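Household Tips: Hats, Towels and Other Soft Nuisances

Should you pay a robot to sort your caps?

We get asked about gadgets on this page more than we'd like. Usually it's a vacuum or a thing that peels garlic, and usually the tip is to keep your money. In September the question was bigger. A reader in Indudthorpe had seen a flyer for the Pirkar tabletop tidying station, a pair of robot arms bolted to either side of a table, sold by a company called Zondeo on a monthly plan. The flyer says it will "take the soft clutter off your hands." She has four kids in two ball leagues and a hall closet she can't close. Was it worth it?

The plan runs $49 a month for the first 9 months and then goes up to a price the flyer doesn't print. There is also a setup charge of $1,224, in smaller type, on the back. Start there, before you read a word about hats.

Soft clutter means anything that won't hold its shape when you pick it up. Caps, hand towels, beanies, dish cloths, the odd sock. If you've ever tried to stack six baseball caps on a shelf you know the trouble. The arms are meant to lift these things off the table and drop them into whatever bins you've put out, and you are meant to be doing something nicer in the meantime.
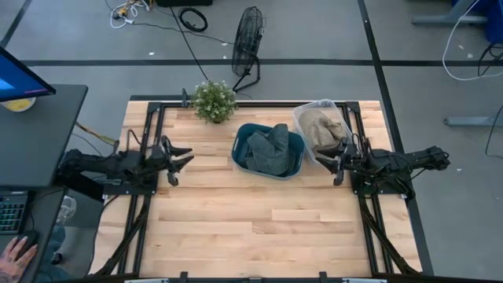
Let's talk about floor space, which the flyer skips. You need a table you can give up for good, with room on both sides, because the bases and elbows stick out past the ends. Count on walking around it. Anything with a table leaf, forget it. A garage or basement with a level floor would do. A kitchen won't, unless you have the kind of kitchen that shows up in magazines, in which case you probably don't have a cap problem.

You also need a place for the computer that goes with it, and a way to keep the cords out from underfoot. My tip for any bench with a lot of wiring, robot or no robot: run every cord along the back edge and tie it every foot or so with hook-and-loop strips. Never use zip ties on cords you'll want to move. You will want to move them.

What the arms are good at

A gripper with two fingers does best with a fold. If a towel is lying dead flat on the table, there's nothing for the fingers to close on, and the same is true for your own fingers in thick gloves. Bunch the cloth a little, or stand one corner up, and the job gets a lot easier. This is in the Pirkar booklet, on page 2, and it made me laugh, because by the time you've gone down the table bunching every towel you could have put them all away.

Caps are harder. The brim is stiff and the crown isn't, so wherever you grab it the other half flops. The booklet wants caps set down open side up or on their sides, "with the brim clear of the gripper path." My son can't set a cap down on a hook. I don't see him minding the gripper path.

Knit hats, the booklet says, go by the rim. That's good advice for anyone. A knit hat picked up by the top stretches at the top, and after a winter of it you have a pointed hat.
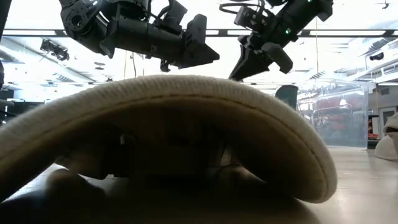 Mervyn Nuttall, who fixes sewing machines in town and has opinions on anything with a motor, read the booklet over my shoulder and asked what happens with a chin strap or a loose thread. I looked. There is a line in the back that says to trim loose threads. Fair enough, trim them anyway. A snagged thread on a ribbed edge can run a long way, and it takes one pull.

Choosing the bins

I'd take this part of the booklet and throw the rest out, because it works just as well with two human hands.

Use low bins with a wide mouth. A tall hamper hides whatever's on the bottom, and what's on the bottom is what you need on Friday night.

Put one clear bin next to one colored one. Clear is for things people hunt for, meaning caps and gloves. Colored is for towels and rags, where it doesn't matter which one you grab.

Look for cut-out handles. They're easier to carry one-handed than a rim, and they let a damp towel get a little air. (A damp towel still shouldn't be in there. Hang it up first.)

Skip lids. A lid on a bin of hats turns into a shelf for more hats.

Don't press things down. If it takes pressing, you need a second bin or fewer towels. Most houses need fewer towels.

Leave a hand's width between the bins. The booklet gives this as a rule for the arms, so that one doesn't knock the neighbor's bin while it's busy. I tried it on our mudroom bench and it's the best thing I got out of the whole exercise.

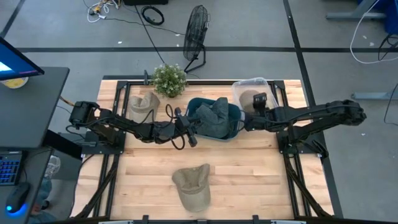 By Solange Petrenko
Household Tips

What it won't do, going by the fine print

It doesn't wash anything, and it doesn't fold. I had to read that twice, because the flyer shows a lovely stack of squared-off towels next to the price. The booklet says "places items in container." In other words the towel goes into the basket in whatever heap it happens to land in. If you want folded, you're folding.

It won't sort by owner. Two khaki caps are two khaki caps. Write initials inside the sweatband with a laundry marker and let it dry overnight before anyone wears it, or you'll have initials on foreheads.

It won't come to the mess. You bring the mess to the table. I keep going back to this one. The work in our house is getting the cap off the stairs and the towel off the bathroom floor. Once I've carried it as far as a table, the bin is right there.

And then there's the matter of who watches it. The terms ask for an adult in the room whenever the arms are powered, with small children and pets kept out. Quite right too. But it does take the shine off "frees up your evening."

Questions to ask before you sign

I called the Zondeo number and got a pleasant person who answered about half of these. Ask them yourself and get the answers by email.

What is the monthly price after the first stretch is up? I was told it "depends on the tier." Ask for the tiers.

Who pays to ship it back? You do, as far as I could tell.

Are the fingertips covered under the plan? They are a wear part, like brushes on a vacuum, and I'd want spares in the box.

Does it record video, and where does that go? You'd be putting this in your home. I was promised a document. It hasn't come.

Can you try it with your own stuff? This matters more than all the rest. A demonstration with the company's towels tells you about the company's towels. Bring a knit one, a worn-out thin one and the floppiest cap you own, toss them down the way your family would, and keep your hands in your pockets.
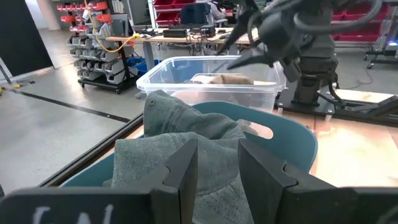 The cheap way, for comparison

Morin's hardware sells plain plastic bins and peg rails, and you can do a hall closet for the price of a month or two of the plan. Here's how we did ours.

1. Pull every hat, cap and towel out and put it all on one table. Do it when the family's home so they can see it.

2. Give each person a limit. Ours is five caps. There was shouting.

3. Nest the caps you keep, one inside the next, brims all the same way, and lay the row on its side in a clear bin. They hold their shape far better than in a stack.

4. Roll the knit things. Don't stuff one inside another, as it stretches the outer rim.

5. Towels for the car, the dog and the gym go in one colored basket by the door, bunched any old way. I gave up folding those years ago and they dry things just the same.

6. Move the whole lot to where people drop it. If caps land on the stairs, the cap bin lives at the foot of the stairs. It's ugly there. They do use it.

For my reader in Indudthorpe: I'd pass. If you had a shop turning out hats by the crate, or a bad shoulder and a spare room, I'd want to see it run for a full afternoon before I said no. For a hall closet, buy the bins. If anyone out there has the Pirkar at home and has kept it past the first price bump, write in and tell me what they charge you now, and whether you still bunch the towels yourself.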